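I've been a sucker for distortion pedals since I was fifteen, and my board has more dirt on it than a farm truck. So when the Ristari Bonstead landed on my porch in December I'd already cleared a spot for it. I play rhythm in a metalcore band, we tune down to drop A, and I need one thing from a pedal like this: keep the low string tight when the drummer goes half time and everybody in the room starts swinging their arms around.

Short version? It does that. It does a few annoying things too, and I'll get to those.
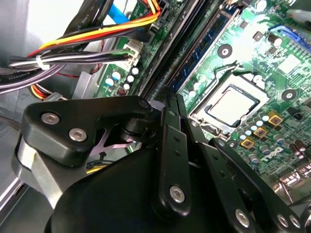

Filed under: Gear Reviews / Pedals

The layout is simple enough that I had a sound I liked before my coffee was gone. You get gain, level, bass, treble, a sweepable mid, and a little toggle marked Tight that shaves off the flub before the signal hits the clipping stage. Leave it on. I tried it off for one rehearsal and our bass player gave me a look I'm still thinking about.

Gain is where most people are going to go wrong (me included, for the first week). The knob goes up to 10 and there's plenty of chug on tap by 4. Past 8 it turns into a wall of fizz, which is fun for feedback and pretty useless for anything with a riff in it. With two guitars in the band I keep it low and let the mids do the work. Push that mid knob to early afternoon and pinch harmonics just fly off the thing!

I ran it three ways. Into the clean channel of my tube head it sounded huge, a bit dark, really lovely for open chords. Into the crunch channel with the gain rolled way back it was basically a very good boost, and that's how I've been gigging it. Then straight into the interface for demos with a cab sim after it, where I had to pull the treble down a lot. It gets harsh in headphones – like, wasp in a jar harsh – and the manual has nothing to say about it.

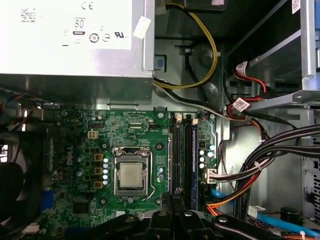 Inside the desktop tower, with the power supply at upper left.

Now the gripes. The gate is built in and it's either on or off, with one trim pot on the side that you need a tiny screwdriver to reach. Who brings a tiny screwdriver to a show? Set it for breakdowns and it chops the tail off your ringing notes. Set it for ringing notes and you get hiss in the gaps. I ended up turning it off and using my old Ludholm gate in the loop, so there goes the space I was going to save.

The footswitch is also louder than it should be. You won't hear it over a drum kit, but I could pick it out on a quiet intro we were tracking, and I had to punch in that part again.

And it's $200. I know that's normal now. Declan Pilkington, our other guitarist, plays a Skála that cost him way less used, and in a blind test at practice our singer picked his for the leads and mine for everything below the fifth fret. I can live with that split.

Would I buy it again? Yeah, for the low end. If you play in standard tuning or you mostly need a lead sound, try one in a store first and bring your own guitar. If you're down in drop A or lower and your palm mutes keep turning to soup, put it in front of a crunchy amp, flip Tight on, keep the gain under 4 and play the heaviest thing you know.

Next up is the bass version, once I can talk our bass player into lending me his rig for a weekend.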